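Home Archive About

Latches, day two
18th April – by Selma Ivanov

Quick one, need to eat. Still teaching the latch task by hand. Grip, squeeze, go again. 14 good demos before lunch, then my wrist went. Slow is better – when I rush the policy learns my twitches.

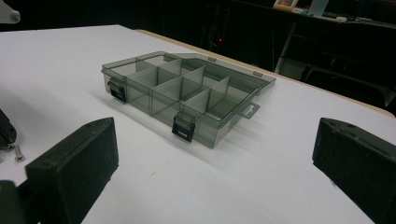 Want 400 by the end of April. Sota says 1,000. We'll see. Tommorow I vary the start angle more, was getting lazy about it.

Comments

Trajkovski: Do you keep the failed grabs?

Selma: Yes, seperate folder.

Tromby: Switch hands! Saved my wrist.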